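Group Project Report – Cold Storage for a Shared Study Room
Intro to Product Use and Testing, final version
Selim Kozan, Doğukan Yazıcı

1. What we did

Our project was on small fridges in shared rooms. People put lunch in, people forget lunch, the fridge gets packed until the door won't close right. We wanted to know what a mini fridge is good for when a whole room uses it, and how it should be loaded. Work was done mostly in June, afternoons, in the upstairs room at Drarthorpe.

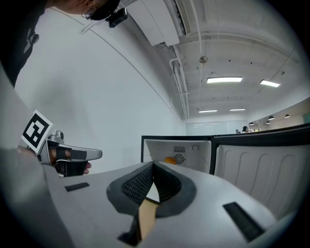
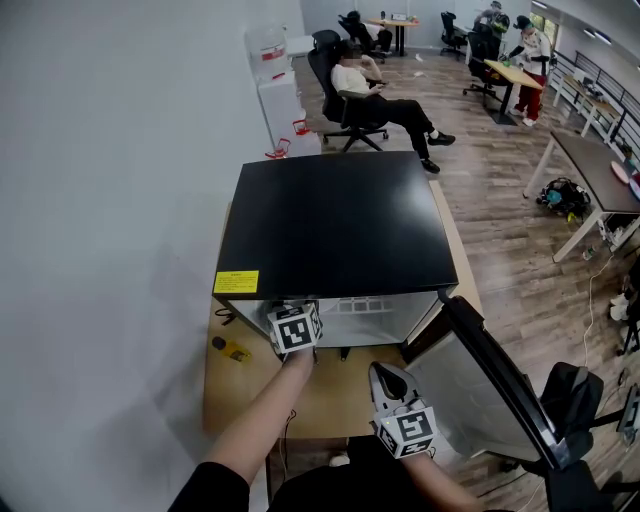

2. Why a mini fridge

The full size one in the Gasville building is down two floors, and nobody walks that far for a yogurt. A desk fridge is close by. Small though. You have to think before you put stuff in, and most people don't think. That was the starting point for the whole thing.

We looked at two questions.
– does the order you load it in matter
– how long does the door stay open each time, and does a better layout cut that down

We dropped a third question about noise. Ran out of time and the room was too loud anyway.

3. Items used

Kept it simple, stuff people really bring:
oranges
yogurt cups
a lunch box, flat kind
water bottles, 300 ml
one carton of juice, the Skonar brand, square so it wastes less room
cheese in a bag (soft, moves around, annoying)

Everything came from the Tokgöz shop by the bus stop. Receipts are in the folder, Doğukan has them.

4. Method

Each round started with the fridge empty and the items lined up on the desk. One of us loads, the other runs the stopwatch. Then we swap. After loading, the person with the watch calls out one item and the loader has to take it out and close the door. Time goes in the table. Then everything comes out and we start over.

We did 30 rounds with no rules, people load how they want. Then 30 more with the layout from section 6. Same items both times. We tried to keep the order of called items mixed so you couldn't guess what was next, but by the end we were both pretty good at guessing. Should have drawn cards or something.

Door counted as open from the first pull until the seal touched. If it bounced back open we kept the watch going. Happened more than we expected with the lunch box in, the corner sticks out if it goes in sideways.

5. What we saw

Without rules, the first thing everybody does is put the biggest item right in front. Feels natural, it's the last thing in your hand. Then the oranges are behind it and you have to take the box out to get one. Worst round was an orange call with the box and two bottles in front of it, all of that came out on the desk first.

Round things roll. On a wire shelf less, on a flat floor more. An orange left alone by the door will find the gap sooner or later. Putting it against the lunch box stops it.

Bottles lying down take less height but they block everything. Standing up is better if they fit.

The vent is a real problem. It's tempting to push stuff all the way back to save space, and then the air has nowhere to go. Selim's view is that this matters more than the loading order. We have no temperature data so can't say how much, only that the manual says to leave a gap and in the no-rules rounds we mostly didnt.

6. Suggested layout

Lunch box flat at the bottom, long side along the wall.
Yogurt on top of the box, never more than two high.
Bottles standing, on the door side.
Oranges and other loose fruit in the corner next to the box, one layer.
Juice carton beside the bottles.
Cheese last, on top, it goes anywhere.
Leave a hand's width at the back.

With this layout the door times came down in most rounds. The lunch box itself got slower, you have to lift the yogurt first. We think that's fair, you only take lunch out once a day. Full table is in Appendix A.

7. Problems

Only two people loading, both of us knew what the test was about.
The seal check was done by ear and eye. A strip of paper in the door would of been better.
Desk space. You need room next to the fridge to put things down while you load and we kept having to clear it.
Stopwatch on a phone, one hand busy.

8. If we did it again

More loaders, people who haven't seen the layout. A thermometer inside. Also a basket for the small stuff – we priced one at 600 lira and left it for next time. Doğukan wants to try labels on the shelf with names, Selim thinks people will ignore them after a week. Not tested.

Appendix A: door times, all rounds
Appendix B: item list with sizes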